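# Keeping the Front Pages: Tips for Saving Old Newspapers and Keepsakes at Home

Updated 30 Mar 2022

My grandmother kept a newspaper for every big day of her life, and when we cleared out the house on Kimlow Street we found 46 of them folded in the bottom of the linen closet, along with ticket stubs, campaign buttons and more than 900 snapshots. I was thrilled! I was also a little heartbroken, as half the front pages cracked along the fold the minute I opened them. So I have spent a good many evenings learning how to look after this kind of thing, and I thought I'd write it all down while it's fresh.

## Unfold first, and go slowly

Old newsprint is brittle, and it goes at the creases. Lay the paper on a clean sheet larger than itself and open one fold at a time, supporting the page with your whole hand. If it resists, stop and leave it alone for a day or two in a room that isn't bone dry (February with the furnace running is the worst time for this, and of course that's when I started).

Please don't use tape. I know it's tempting. Tape yellows, the glue creeps into the paper, and then you have a brown stripe across the headline for good. Tuck a torn page into a clear polyester sleeve and the pieces will stay together by themselves.

## Store flat, dark and boring

- Acid-free boxes are worth the money for anything you really love. I use the large flat ones from Clerkel.
- Put a sheet of buffered tissue between papers, and keep the color photographs in a separate box. Newsprint gives off acid as it ages and will stain whatever touches it.
- Take out paper clips, staples and rubber bands. The rubber bands melt into a kind of tar, and I speak from experience.
- Attics and basements are out. An inside closet or a bedroom drawer is far kinder - steady temperature, no damp, no sun.

## Scan before you tuck things away

I scan photos at 600 dpi and clippings at a bit less, and give every file a name that starts with the year, so they line up properly in the folder. A full front page won't fit on a home scanner, so do it in overlapping halves, or photograph it by a window on a cloudy day. Do a little at a time and have a cup of something afterward, well away from the paper. 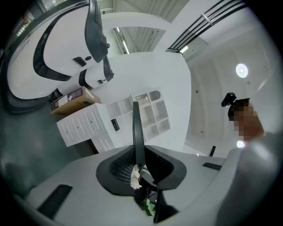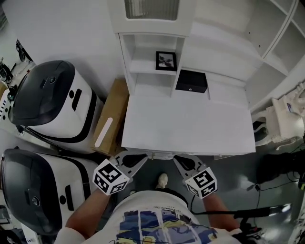 ## Write down what you remember

I wish I'd done this one years ago. Put a sheet of plain paper in each sleeve with a few lines in pencil: where you were, who called you, what was on the stove. My aunt and I were both in the same kitchen for the moon landing and we disagree about nearly everything except the potato salad, so now the sleeve has her version and mine.

Pencil is best, as some inks will travel. Write on the separate sheet and never on the newspaper itself, and add the date you wrote it, too.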